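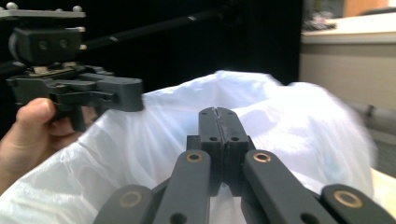 Small bins: liner size, fitting and emptying

Nirnisance House Newsletter, January 28, 2026

The change of liner stock announced in the last issue is now complete on both floors of the Tornelero wing. The old grey liners have been withdrawn from the cupboards. Any still in desk drawers may be used up, but they should not be put back on the shelf with the new ones, as the two look much alike once they are off the roll and the sizes differ.

This item covers the small round bins only, meaning the ones kept under desks, beside the printers and in the reading room. Kitchen bins, the paper sacks and the food caddies are unchanged and keep their present bags.

Liner size

The new liner is the Plona small, in translucent white. It is sold flat in a box of 200 and measures 32 cm across the opening when laid flat. The useful figure when matching a liner to a bin is the distance round the rim, and the opening of a liner will go round a rim of up to twice its flat width. A liner that only just meets that figure can be stretched over the rim but tends to split at the side seam when it is turned down, so some slack is wanted. Too much slack gives a different fault, in which the turned-down edge slides back up and falls into the bin along with the first heavy item.

Depth matters less than most people suppose. A liner that is too deep settles in folds on the base and does no harm. A liner that is too shallow hangs clear of the base, and the whole load is then carried by the edge at the rim. This was the usual fault with the grey liners in the taller bins and accounts for most of the bags that were found dropped to the bottom.

To check an unfamiliar bin, run a length of string once round the outside of the rim, fold the string in half and compare it with the flat width of the liner. The folded string should be the shorter of the two by a finger's width or more. If it is longer, the bin needs the next size up, which is kept in the Gaete store and not on the landings.

Opening the bag

Most of the time spent on a liner goes on getting it open. Thin film clings to itself, more so in winter when the heating is on and the air in the corridors is dry. Rubbing the two layers between finger and thumb at a corner works better than rubbing the middle of the edge. Once the layers have parted, put one hand in as far as the wrist and spread the fingers. Then take hold of the edge on opposite sides and bring the bag down once, smartly, so that it takes in air and fills.

Make sure the bottom corners have opened as well. On a flat liner these often stay stuck together after the rest has filled, and the bag then sits in the bin with a pocket on one side and nothing on the other. Reach in and push them out before fitting. Blowing into the bag is quicker but is not acceptable in the shared areas.

A liner with a hole in it should be kept for dry paper or put aside for packing. Holding the bag against a window is the simplest test, as the film is thin enough to show a split without much searching.

Fitting

1. Stand the empty bin on a table or other firm surface. Working at floor level is possible, but the far side of the rim is then out of sight.

2. Wipe the inside if it needs it and let it dry. A wet wall holds the film and stops the liner dropping to the base.

3. Lower the filled bag into the bin with its edge standing well above the rim all the way round.

4. Turn the edge outwards over the rim at two opposite points first, then work round each side in turn. Going round in one direction from a single point drags the bag to one side and leaves the last part short.

5. Press the base of the liner down with a flat hand until it touches the bottom. Air trapped between bag and bin comes out at this stage. On a solid bin it may need help, and lifting the turned-down edge with one finger for a moment is normally enough.

6. Smooth the outside of the cuff downwards. It should lie against the wall of the bin at a fairly even depth. 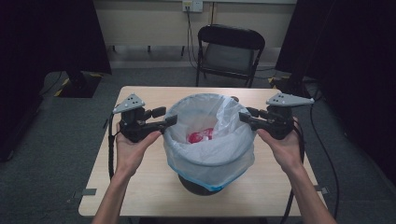 Small round bin with the translucent white liner turned down over the rim.

A deep cuff holds better than a shallow one. The one objection raised so far is to the look of it, and the view taken is that a visible cuff is preferable to a liner at the bottom of a bin with the rubbish on top. Those who want a neater finish can gather the slack at the back of the bin, twist it once and tuck the twist under the cuff. Do not tie it in a knot. A knot has to be cut off at emptying time, and the cut usually goes into the part of the bag that is still needed.

Rubber bands round the rim are permitted on the older bins with a rolled edge. On straight-sided bins they creep upwards over a day or so and come off.

Mesh baskets

The round mesh type needs separate mention, as it behaves differently in several respects. Air passes straight through the wall, so a liner drops into place without being coaxed and there is nothing to release at step 5. Against that, the mesh catches film. Any stray wire end on the inside will make a small hole each time a bag is pulled out past it, and the hole is seldom noticed until something has leaked.
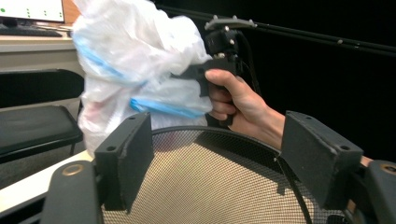
Before lining a mesh basket for the first time, run a folded cloth round the inside, paying attention to the place where the wall meets the rim and to any join in the mesh. A cloth that snags has found a spot that will tear a bag. Bend the wire end flat with pliers if it can be reached. If it cannot, cover it with a short strip of cloth tape on the inside, where it will be hidden by the liner in any case.

Mesh baskets used for paper alone do not need a liner at all, and in the reading room they have been left without since July. The saving is small but so is the effort. Staff and visitors have mostly kept to paper. Where sweet wrappers, tissues or tea bags keep turning up in an unlined basket, line it; notices have been tried and have made no measurable difference.

Cleaning is the weak point of the type. Fine mesh collects dust and pencil shavings on the inner face, and wiping only pushes them further in. A dry brush used from the outside, with the basket upside down over newspaper, clears most of it. Washing is a last resort on fabric mesh, which dries slowly at the bottom seam.

Emptying

A small bin with dry contents does not need a new liner every time it is emptied. Tip the contents into the large sack, look into the bag and, if it is clean, leave it where it is. Hold the cuff against the outside of the bin with both thumbs while tipping, or the liner will go into the sack with the rest. One crumpled wrapper left at the bottom is no reason for a change of bag and can be taken out by hand.

Change the liner if it is damp, sticky or torn, or if there has been food in it. Lift the cuff away from the rim all the way round before pulling upwards. Pulling from one side tears the opposite side, and with the translucent liners the tear tends to run all the way to the base. Gather the top, press out the air gently and tie. A bag tied full of air takes up the room of several in the large sack.

Do not store spare liners underneath the one in use. The practice is common and is recommended on a good many household pages, but the spares here have repeatedly been thrown out with the bag above them, or been found wet. Spares belong in the box. If a bin is a long walk from the nearest cupboard, a few may be folded flat in the nearest drawer.

Stock

Each landing cupboard in the Tornelero wing holds one open box and no reserve. When the open box is down to its last layer, enter it on the sheet inside the cupboard door and a new box will be brought up from the Gaete store with the next paper delivery. Please open boxes along the perforated strip. Boxes torn open at the end let the liners slide out in one mass, and they do not go back in.

Consumption under the old arrangement ran at roughly two boxes a month for the wing. The same figure will be recorded for the new liners and given in a later issue, together with a note on whether the next size up should be held on the landings too.

Bins with cracked rims should be taken to the Gaete store and exchanged. A crack cuts the liner at the fold, and taping over it has not lasted on any of the bins where it was tried. Mesh baskets with a bent rim can usually be pressed back into shape by hand and should be kept in use.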